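Raro Basket and Table

README and data card, version 2
Last change: April 28, 2020
Maintained by Armindo Vilela and Zyanya Ayala

Raro Basket and Table is a collection of short recordings in which household things are taken out of a wire basket, put on a table, arranged, and put back into the basket. The collection has 2609 recordings and 25 different things. All of it was made at one table, in the room that we call Ollska in the file names.
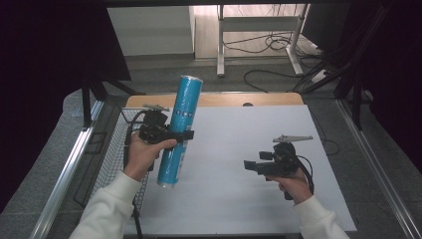
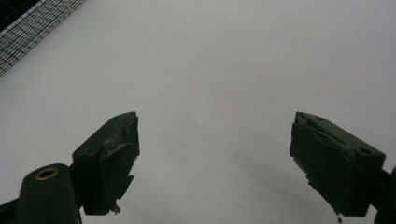
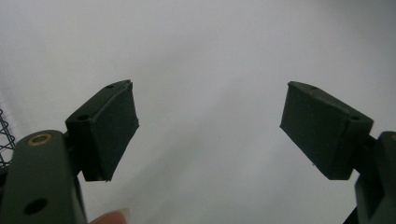 Three views. Black wire mesh is visible at the left in all of them; the blue container is in the first one.

What is in the collection

Each recording has one activity and one written instruction. There are four activities:

take_out: one thing is taken from the basket and placed on the table.
put_back: one thing is taken from the table and placed in the basket.
stand_up: a thing that lies on its side is put in upright position.
clear_all: everything on the table goes into the basket, in any order.

The instruction is one sentence in simple English, for example "Put the blue container into the basket" or "Stand up the short can". Zyanya wrote the instructions and Armindo corrected them. In version 1 some sentences used the word "tin" and others the word "can" for the same thing. Now it is always "can".

The things

We selected things that one finds in a kitchen cupboard or in a bathroom. The complete list is in things.csv, with a short name, a size class and a note for each. The size classes are small, tall and wide. A thing has only one class, so a tall and wide bottle is in "tall".

Some notes that did not fit into the table:

blue_container. Tall, cylindrical, blue and glossy, with a silver rim at the bottom. We call it "container" in all instructions. In version 1 it was sometimes "tube" and sometimes "can", and this made confusion with short_can.

short_can. A steel food can without paper. The paper was removed before the first recording. There is a little glue left on one side.

Jodo cup. A plastic cup with a handle. The handle is mentioned in the instruction only if it must point to a certain side.

Ochoa box and Ochoa box small. Two cardboard boxes of the same form. If both are on the table, the instruction always says "small" or "big". If only one is on the table, it says only "box". Please be careful with this when you filter by name, and use the thing_id column instead of the sentence.

sponge_a and sponge_b. The first one was replaced in December, when it became too soft in the corners. They have separate identifiers, although they were bought in the same pack.

cloth. Folded two times at the start of every recording. It is the only thing with no upright position and it does not appear in stand_up.

No thing in the collection contains food or liquid. The containers and bottles were emptied and washed. For some of them the weight is not the weight that a person would expect from the outside, so please do not use these recordings to study how people estimate weight.

The table and the basket

The table has a white top. At its far edge there is a light wooden board. The board stops round things from rolling to the floor, and it also gives a clear line where the table ends. We asked that nothing be placed on the board or leaned against it, but in some clear_all recordings the sponge touches it. These are marked board_contact in the notes column.

The basket is of black wire mesh and stands at the left. Its place was not fixed with tape. Between two recordings it can move by the width of a finger, sometimes more if a heavy thing was dropped in. For our own work this was acceptable. If you need the exact place of the basket, you must find it in each recording again.

Things standing behind the mesh can be seen only in part. In the annotations we have marked a thing as "visible" when a person can name it without having seen the start of the recording. Two people marked each one. When they did not agree, the value is "partly".

The light comes from the ceiling lamps. The curtains were kept closed, so the time of the day should not matter much. Soft shadows on the table are present in most recordings. A person who trained a simple color filter on version 1 told us that the shadow was found as a gray thing. We have not tried to correct it.

How a recording goes

1. The things for this recording are placed according to the start list. The list gives only the region (near, middle, far) and not an exact point.
2. The instruction is read aloud by the second person.
3. The recording starts, and the activity is done one time.
4. If a thing falls to the floor, the recording is stopped and kept, with the value "fallen" in the result column.
5. The second person writes the result and changes the things for the next one.

The speed was free. Some people are slow with the upright things and fast with the sponge, and we did not ask them to change it. Pauses longer than a few seconds at the end were cut. Pauses in the middle were left.

Splits

The test part has 296 recordings. All others are in the training part. The test part has the same things and the same table as the training part, but the start lists are different, so no arrangement appears in both. There is no separate validation part. Earlier users made their own from the training part, and we recommend to separate by session and not by single recording. Recordings of one session resemble each other very much.

Files

things.csv: list of the things, with identifier, name, size class and note
recordings.csv: one line for each recording, with session, activity, instruction, result and notes
start_lists/: the arrangements, one text file for each session
video/: the recordings, sorted by session
splits/train.txt and splits/test.txt: identifiers only
CHANGES.txt: all corrections after version 1

The identifiers are not without holes. They start at 2000 and some numbers are missing where a recording was removed. Please do not calculate the size of the collection from the last number.

Columns in recordings.csv

session: letter and number, for example C4
activity: one of the four names above
thing_id: identifier from things.csv; in clear_all several, with a semicolon between them
instruction: the sentence as it was read
result: done, not_done, fallen
basket_side: always "left" in this version, kept for later
notes: free text, can be empty

The result "done" in put_back means that the thing is completely inside the basket. If it lies across the rim it is not_done, also when it does not fall. In stand_up, "done" means that the thing stands by itself at the end. We did not ask for a certain place.

Known problems

In sessions A1 and A2 the Jodo cup is named "mug" in the notes column. The instruction column is already corrected.

The wide things are not so frequent in take_out, because they are difficult to get past the rim of the basket when other things lie on top. In clear_all they are as frequent as the other things.

The blue container is shiny and reflects the lamps. In a few recordings the reflection covers the small printed circles on its side, so these circles are not a safe mark to know its rotation.

The order in clear_all is free, but most people begin with the thing nearest to the basket. A model can learn this habit. We see it as a property of the people, and we did not balance it.

Everything is from one table and one basket. We do not expect that results obtained here are valid for a full kitchen, where the surface has other colors and the things stand close together.

People

The persons who did the activities have agreed in writing to the publication. Faces are not part of the recordings. Hands and sleeves are. Voices were removed, also where only the instruction was being read. If you took part and want your recordings taken out, write to Zyanya with your session letter. It is not necessary to give a reason.

Use

The collection is free for research and teaching. For commercial use please write to us first. If you publish something, mention the name Raro Basket and Table and the version number, because the instructions of version 1 and version 2 are different and the results cannot be compared directly.

Corrections are welcome. Most useful for us is the identifier of the recording, the column, and the value you think is right. Armindo collects these and puts them into CHANGES.txt with your name, or without it if you prefer.

Still to do

Measure the things again, the small ones with a caliper.
Add the missing start list for session D1.
Decide if "partly" should be divided in two values.
Translate the instructions to Portuguese and Spanish. The first half of the Portuguese is ready but not yet checked.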